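The Play Kitchen Pages: what's on the table this month

Hello again, and welcome back to the gallery! If you're new, I collect pretend food and the small kitchen bits that go with it, and every so often I lay some out and take pictures. The collection is up to 143 pieces now, which is a silly number for a grown adult with one spare cupboard (and a half, if you count the top of the linen press).

July has been grey and miserable at my place, so I've been indoors sorting colours. I'd had everything stored by type, fruit with fruit, bottles with bottles, and it was driving me up the wall. Now it's reds in one tub, greens in the next, and everything I can't decide on in a shoebox. I like it much better. My favourite pieces look nicer next to something plain anyway.

A few notes for the people who write in. The Ornska tubs are the ones with the clip lids, and yes, they stack, but only if you take the handles off first. I bought a set of Oltance shelf risers as well and I'm still making up my mind about them. They're a good height for cups and hopeless for anything that rolls. The best op shop find this winter came from Dustgate Market, a whole bag of pretend veg for less than a coffee. I had to scrub the lot with an old toothbrush and it took me most of an evening, but gee, the carrots came up a treat!

Somebody asked whether I mix real kitchen gear in with the toys. All the time! A proper plate or a colander gives the little things some scale, and I think it makes the whole lot look more like a kitchen and less like a toy shop window.

Red and green day

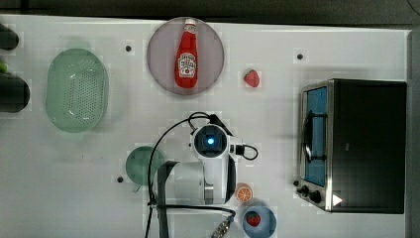 Ketchup lying down on the mauve-grey plate, with the little red strawberry off to the right and the toaster oven past that.

I'm very fond of that strawberry, with its leafy green top and the tiny seed markings. The colander is the other one I keep going back to. It's a pale green oval you can see through, and it throws a soft greenish shadow on the white table. I'd happily have a whole shelf of see-through green.

Next up I want to do a breakfast page, if I can find the toast. I know I own toast. There are 76 pieces in the undecided shoebox and I'd put money on it being at the bottom, under the peas. If you've got a spare fried egg you'd like to swap, drop me a line through the contact page, I've got doubles of nearly all the fruit.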